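Zu Besuch bei Elura: Vier Greifer, ein alter Rechner und sehr viel Geduld

Ich bin an einem Donnerstag mit dem Regionalzug nach Prundstead gefahren, weil mir Panya Mahawong am Telefon einen Satz gesagt hatte, der mir nicht mehr aus dem Kopf ging: »Wir haben einen Greifer gekauft, der im Datenblatt alles kann, und dann kam er an unsere Rechner.« Sie hat dabei sehr gelacht. Ich wollte wissen, was dann war.

Elura sitzt im Erdgeschoss eines ehemaligen Fahrradgroßhandels, und es riecht dort immer noch ein bisschen nach Gummi. Die Firma zerlegt ausgemusterte Bürorechner und Server und verkauft, was noch brauchbar ist. Bisher machen das Menschen mit Schraubendrehern. Seit dem Frühjahr steht im hinteren Raum aber auch ein Arm, und an diesem Arm probiert Panya mit ihrem Kollegen Stelios Kyriakidis aus, welcher Greifer sich für Prozessoren, Speicherriegel und all den anderen Kleinkram eignet. Vier Kandidaten haben sie im Regal. Zwei davon, den Kuo und den Gumau, nehmen sie noch ernst.

»Die anderen beiden sind super, wenn du Kartons stapelst«, sagt Panya. »Ich will gar nichts Schlechtes über die sagen. Aber du kommst damit nicht mal zwischen die Speicherbänke.«

Ich frage, wieso ausgerechnet der Prozessor. Ich hätte mit etwas Großem angefangen, einem Netzteil vielleicht, etwas mit Griff.

»Haben wir ja! Das Netzteil war nach einem Nachmittag durch, und dann saßen wir da und wussten genau so viel wie vorher. Bei so einem dicken Klotz verzeiht dir jeder Greifer alles. Beim Prozessor merkst du nach dem ersten Versuch, ob die Backen parallel laufen.«

Stelios kommt mit zwei Tassen Kaffee dazu (eine davon, das sei hier dankbar vermerkt, für mich) und setzt sich auf eine Kiste. Er ist der Stillere von beiden, aber bei den Backen wird er munter. Am Kuo haben sie die breiten Originalbacken abgeschraubt und schmale schwarze montiert, und mit denen fassen sie den Chip an den Kanten. Von oben ansaugen wollten sie ausdrücklich nicht. »Auf dem Deckel klebt bei uns fast immer noch Wärmeleitpaste«, sagt er. »Du kannst das vorher abwischen, klar. Aber dann steht wieder jemand daneben und wischt, und ich wollte ja gerade wissen, wie weit wir ohne jemanden kommen.«

Die Kamera sitzt direkt am Greifer und schaut an den Backen entlang auf die Platine. Panya zieht mir den Monitor heran. Ich habe bestimmt schon hundertmal einen Prozessorsockel gesehen, aber so nah dran an den goldenen Kontaktstiften wird mir doch etwas mulmig.

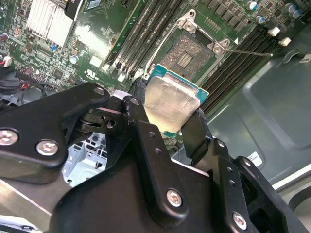

»Schräg ist nicht gleich schräg«

Ich zeige auf den Chip und sage, der hänge doch schief. Beide nicken gleichzeitig, offenbar habe ich etwas Richtiges gesagt.

»Das ist unser Hauptthema«, sagt Panya. »Wenn du eine Platte an zwei Kanten klemmst, kann sie um genau diese Achse kippen. Ein Mensch spürt das und korrigiert, ohne drüber nachzudenken. Beim Greifer musst du dir überlegen, woher die Information kommen soll. Aus dem Kamerabild? Aus dem Motorstrom? Aus beidem?«

Der Kuo meldet seine Klemmkraft nur grob zurück, der Gumau deutlich feiner. Dafür baut der Gumau breiter. Ich frage, ob das denn so viel ausmacht, und Stelios nimmt statt einer Antwort ein ausgebautes Board vom Stapel und legt es mir auf die Knie. Links vom Sockel Speichersteckplätze, rechts vom Sockel Speichersteckplätze. Er lässt mich mit Daumen und Zeigefinger hineingreifen. Mein Daumen stößt sofort an.

»So geht es dem Gumau auch«, sagt er.

Sie haben deshalb angefangen, den Arm schräg anfahren zu lassen, mit dem Greifer zwischen den Steckplatzreihen statt quer darüber. Das war Panyas Idee, und Stelios war dagegen, was er auch jetzt noch sehr gern erzählt. Er fürchtete, dass die Kamera dann den Sockel aus dem Blick verliert. Tut sie aber nicht. Verdeckt werden vor allem die Teile weiter unten und links, und da wollen sie in diesem Schritt ohnehin nicht hin.

»Was mich wirklich nervt, sind die eigenen Gelenke im Bild«, sagt Stelios. »Platten, Hebel, alles schwarz, alles groß, und silberne Schrauben drin. Die halbe Auflösung geht für den Greifer drauf! Und die Bilderkennung findet am Anfang natürlich vor allem Innensechskantschrauben. Die eigenen.« Inzwischen legen sie eine feste Maske über diesen Bereich. Nach jedem Umbau muss die Maske neu gezeichnet werden, das vergisst man genau einmal.

1.510 Griffversuche

Auf einem Whiteboard neben der Tür steht eine Zahl: 1.510. So viele Griffversuche haben sie bis zu meinem Besuch protokolliert, über alle Greifer zusammen. Ich finde das viel. Panya findet es wenig.

»Du willst ja jede Kombination mehrmals haben. Greifer, Backen, Anfahrwinkel, Beleuchtung. Und dann kommt Beatrice und bringt ein neues Gehäusemodell, und du fängst bei der Hälfte wieder von vorn an.«

Beatrice Ndung'u leitet den Wareneingang und schaut gerade zufällig um die Ecke. »Ich bringe, was kommt«, ruft sie und ist wieder weg.

Für jeden Versuch wird notiert, ob der Griff gehalten hat, ob nachgefasst werden musste und ob irgendetwas berührt wurde, das nicht berührt werden sollte. Die dritte Spalte hat Stelios eingeführt, und sie ist die, über die am meisten gestritten wird. Zählt ein Kabel, das der Finger zur Seite schiebt? Zählt ein Rastclip am Speicher? Sie haben sich darauf geeinigt, dass Kabel nicht zählen und Clips schon. Lama Karam, die den Arm programmiert und an diesem Tag leider nur per Videoanruf dabei ist, hält die Regel für Unsinn. »Ein abgerissenes Kabel ist schlimmer als ein verbogener Clip«, sagt sie aus dem Laptop. »Aber ich bin überstimmt worden. Zwei gegen eine, so geht Wissenschaft!«

Von ihr will ich wissen, wie sie die Steuerungen vergleicht, denn davon verstehe ich am wenigsten. Sie erklärt es sehr geduldig. Der Kuo kam mit einer eigenen kleinen Steuerbox, die Befehle annimmt und dann macht, was sie für richtig hält. Beim Gumau kann Lama die Fingerposition ständig nachregeln, während der Arm sich noch bewegt. Das klingt erst einmal eindeutig besser. »Ist es auch, wenn du Zeit hast, dich da reinzufuchsen«, sagt sie. »Ich habe für die erste ordentliche Greifbewegung mit dem Kuo zwei Stunden gebraucht und mit dem Gumau acht Tage.« Pause. »Davon war ein Tag ein falsch gestecktes Kabel. Bitte nicht aufschreiben.« Sie hat es mir später doch erlaubt.

Das Problem mit dem Blech

Nach dem Mittagessen (Linsensuppe, sehr gut, gekocht von Mercy Temba, der die Firma gehört) reden wir über das Gehäuse. Ich hatte angenommen, dass die Platine das Schwierige ist. Panya widerspricht heftig. Auf der Platine gebe es Farben, Kanten, Beschriftungen, lauter Dinge, an denen sich eine Kamera festhalten könne. Blech dagegen sei die Hölle.

»Fahr mit der Kamera mal dicht an eine Strebe ran. Du hast Blech, dann eine Kante, dann wieder Blech, dann einen dunklen Spalt, und dann schon wieder Blech. Und auf dem einen Stück liegt ein Lichtfleck, der dir alles zumacht.«

Sie klickt sich durch die Aufnahmen, bis sie eine gefunden hat, die ihr schlimm genug ist. Ich brauche tatsächlich einen Moment, um zu verstehen, wo oben und unten ist. Erst das Stück grüne Platine am unteren Rand hilft mir, mit den beiden Kondensatoren.
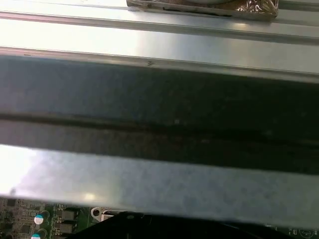 Viel Blech, wenig Anhaltspunkte: Der Blick der Greiferkamera über die Streben, die Platine liegt ganz unten.

»Da links, dieses Weiße, das ist einfach weg«, sagt Stelios und tippt auf die Spiegelung. »Da steht für die Software nichts drin. Wenn jetzt genau dort die Kante wäre, die du zum Ausrichten brauchst, hast du Pech.« Und der dunkle Bereich in der Mitte sei fast genauso lästig, da rausche das Bild eben.

Sie haben es mit einem Ringlicht an der Kamera versucht, das machte die Spiegelungen nur runder. Dann mit Backpapier vor der Lampe, und das war so viel besser, dass Panya jetzt eine richtige Diffusorscheibe bestellt hat. Außerdem wollen sie eine zweite Kamera fest über dem Tisch montieren, die den groben Überblick behält, während die am Greifer nur noch für die letzten Zentimeter zuständig ist. Lama ist dafür, Stelios seufzt. Zwei Kameras heißt zweimal kalibrieren.

Welcher wird es denn nun?

Mercy Temba setzt sich erst am Nachmittag zu uns, und sie stellt die Frage, die ich mir für den Schluss aufgehoben hatte, gleich selbst. »Ich frage die beiden jede Woche, welchen ich bezahlen soll. Und jede Woche kriege ich eine andere Antwort.«

Diese Woche lautet sie so: Panya würde den Kuo nehmen, mit den schmalen Backen, und mit der gröberen Kraftmessung leben. Er komme überall hin, er sei schnell umgebaut, und wenn mal eine Backe verbiege, sei es nicht so tragisch. Stelios würde den Gumau behalten und einem Werkzeugmacher in der Nachbarschaft verlängerte Finger in Auftrag geben. »Längere Finger biegen sich durch«, sagt Panya. »Dann machen wir sie dicker«, sagt Stelios. »Dann passen sie nicht mehr rein«, sagt Panya. Man merkt, dass sie dieses Gespräch nicht zum ersten Mal führen.

Mercy selbst sieht es gelassen. Ihr ist wichtig, dass ihre Leute am Ende weniger Zeit mit den immer gleichen Handgriffen verbringen, und ob der Prozessor dabei links- oder rechtsherum aus dem Sockel kommt, sei ihr wurscht. Im Juni will sie sich entscheiden. Bis dahin dürfen die beiden weiterprobieren, und Lama bekommt endlich das längere Netzwerkkabel, um das sie seit Wochen bittet.

Als ich meine Jacke hole, ist Stelios schon wieder am Arm und zeichnet eine neue Maske. Panya bringt mich noch zur Tür und drückt mir zum Abschied einen ausgemusterten Speicherriegel in die Hand, als Schlüsselanhänger. Er hängt jetzt an meinem Fahrradschlüssel und verhakt sich in jeder Tasche.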